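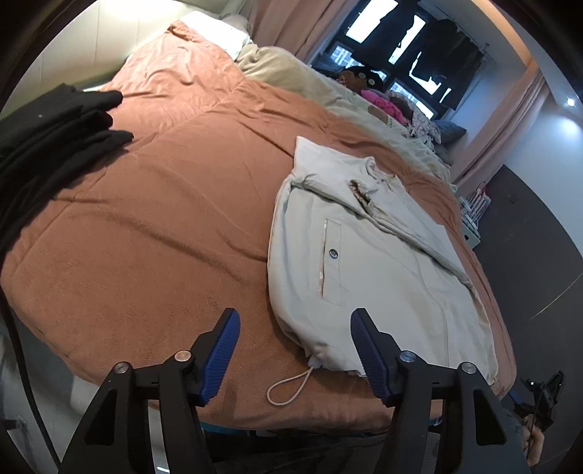
图1 客房床品:赤陶橙色绗缝被

Zumavico民宿合作社业主例会会议纪要

时间:11月,下午两点至四点四十分
地点:Zumavico一号楼底层早餐厅
出席:各楼业主代表、前台组、客房组、Dizon洗涤厂驻点人员
列席:Wumard订房平台区域对接人员(前半段)
记录:合作社办公室

一、上次会议事项的落实情况

1. 二号楼楼道感应灯已全部更换,三楼拐角处那一盏仍偏暗,前台组再报修一次。
2. 停车场划线推迟。施工方要求连续三天不停车,旺季没有办到,改到淡季再做。
3. 早餐厅门口的防滑垫已到货并铺设。四号楼提出同样需要一块,由办公室照原规格补订。
4. 客人遗留物品登记本已启用。前台组反映登记时常漏写房号,会后在本子首页贴一张填写样例。

二、冬季床品更换

客房组汇报了换季进度。一号楼和二号楼已换成冬被,三号楼换了一半,四号楼尚未开始,原因是四号楼的储物间漏水,冬被暂存在一号楼,需要人力搬运。会议同意由办公室安排一辆小货车,一次运完,运费计入公共支出。

关于被子的厚度,有业主代表提出,今年两间朝北的客房有客人说夜里冷,要求每间统一加厚。客房组的意见是先查暖气,那两间的暖气片去年冬天就放过气,问题可能还在管道。讨论后决定:先由维修人员检查朝北房间的暖气,检查结果出来之前,每层备用柜内多放两条毛毯,客人需要时由前台送上门,不另收费。

关于颜色,各楼目前不一致。三号楼代表主张全部改用白色,理由是便于高温洗涤和混用;一号楼代表不同意,认为深色和暖色的被子冬天看着舒服,网上照片也好认。会议没有形成统一意见,维持现状,各楼自行决定,但同一间房内的两张床必须用同色床品。

客房组另外提出,绗缝类的被子不宜每客整条送洗,建议统一加用被套或床单隔层,每客更换贴身的一层,整条被子按月送洗,遇有污渍随时送洗。这一项表决通过,自下个月起执行。四号楼代表要求写明:客人当面提出更换整条的,一律更换。会议同意。

三、洗涤合同

与Dizon洗涤厂的合同年底到期。对方驻点人员介绍了续约方案:

每月基础送洗量为1,000件,超出部分按件另计;不足部分不退款,可结转到下一个月,只能结转一次。取送时间由每天上午改为隔天上午,旺季恢复每天一次。

各楼代表对隔天取送有较多疑问。二号楼的布草间面积小,脏床单堆放两天没有地方,夏天还有气味。Dizon方面答复,可以给二号楼单独增加一只带盖的布草车,停在后门棚下。二号楼代表表示可以试一个月。

前台组提到上半年丢失枕套的问题。双方各有一本账,数目对不上。会议要求续约时写入交接条款:取货和送货都当场点数,双方签字,一式两联,次日之后提出的差额不再受理。Dizon方面表示可以接受,但希望各楼固定一名交接人员。各楼在月底前把交接人员的班次报给办公室。

关于洗坏的赔付,现行合同只写了“酌情”,业主代表认为太笼统。办公室会后起草一个按使用年限折价的表格,使用未满一年的按原价赔,满一年的按半价赔,满三年的不赔。草稿先发各楼看,有意见书面提出。

续约一事原则同意,待上述条款补齐后签字。

四、Wumard平台评价与房价

Wumard对接人员通报,本季度收到住客评价259条,其中提到清洁的占多数,总体较好。差评集中在三个方面:热水来得慢、楼上脚步声、入住时找不到门牌。

门牌的问题讨论时间较长。巷口只有一块旧木牌,晚上没有灯,导航定位又偏到后面一条街。会议决定在巷口加一块带灯的指示牌,样式简单即可,费用从公共支出中列支;平台方面负责修正定位点。办公室还要写一段到店路线说明,用入住前一天的短信发给客人,写清楚从哪个路口进、在哪里卸行李。

热水的问题,三号楼顶层最明显。维修人员估计需要加装一台回水泵。三号楼代表先去询价,下次会上报。

楼板隔音短期内没有好办法。决定先给顶上两层的椅脚统一套上软垫,晚上十点以后前台不再安排换房。

房价方面,平台建议淡季平日下调,周末不动。一号楼、三号楼同意,二号楼、四号楼认为降了以后旺季难以提回来。最后各楼自定,但最低不得低于上次会议定下的底价。连住优惠仍统一执行,三晚起算。

对接人员离席前提醒,平台上的房间照片应与实际相符。换过床品或家具而照片没有更新的,由各楼自行补拍,年底前传完。

五、采购与公共支出

1. 统一采购洗漱用品。本次比较了两家报价,Trinameck报价略高,但可以分批送货,不占库房;另一家须一次收齐。会议选择Trinameck,先签半年。大瓶按压装和小包装各订一部分,小包装只供老年客人和不便使用按压瓶的客人。
2. 补充浴巾105条,由客房组按各楼缺口分配。分配表贴在布草间门上,领取时签字。
3. 吹风机有几只温控不灵,已停用。新购型号由前台组选定,要求线长够到镜子前。
4. 储物间漏水维修。四号楼提出此项应由公共支出承担,二号楼代表认为储物间为四号楼单独使用,应自行承担。办公室查了当初的分摊约定,屋面属公共部分,室内粉刷属各楼自理。据此,屋面防水由合作社出钱,墙面粉刷由四号楼负责。双方无异议。
5. 公共支出账目已张贴在早餐厅公告栏,对账有疑问的在两周内提出。

六、安全检查

消防部门近期要来复查。前台组已对照上次的整改单走了一遍,还有两处没有做完:一号楼后楼梯堆放的旧床垫,二号楼应急灯电池。旧床垫限本周内清走,应急灯电池由办公室统一购买。

客房组提醒,冬季有客人自带电热毯和小暖风机。会议决定在房间须知中加一条,不得在床上使用自带电热器具,客房组打扫时如看到,告知前台,由前台与客人沟通,不要自行收走。

各楼安排一次灭火器使用练习,每次30分钟,利用早餐收尾之后的空档,前台和客房人员都要参加,当班的补做。

七、其他

1. 早餐时间。冬季客人起得晚,三号楼建议延后半小时结束。厨房可以配合,但热食到原定时间为止,之后只供应粥、面包和饮料。试行到春节前。
2. 宠物。目前只有四号楼接待带宠物的客人。其他各楼暂不开放,前台接到咨询时统一介绍到四号楼。
3. 自行车。院内的公用自行车有两辆刹车不灵,已上锁停用,等修好再借出。
4. 春节值班表由前台组排出初稿,下次会议讨论。

八、待办事项

办公室:安排货车;起草洗涤赔付表格;订做巷口指示牌;编写到店路线短信;购买应急灯电池;补订四号楼防滑垫。
客房组:完成三、四号楼冬被更换;按月送洗办法写成书面说明,发给保洁人员;分配浴巾。
前台组:再次报修三楼拐角灯;选定吹风机型号;排春节值班表初稿。
维修:检查朝北客房暖气;四号楼储物间屋面防水。
三号楼:回水泵询价。
各楼:报交接人员班次;更新平台照片;安排灭火器练习。

下次会议定在下个月,地点不变,仍为下午两点开始。需要列入议程的事项提前三天交办公室。

本纪要发各楼业主代表、前台组、客房组各一份,另存档一份。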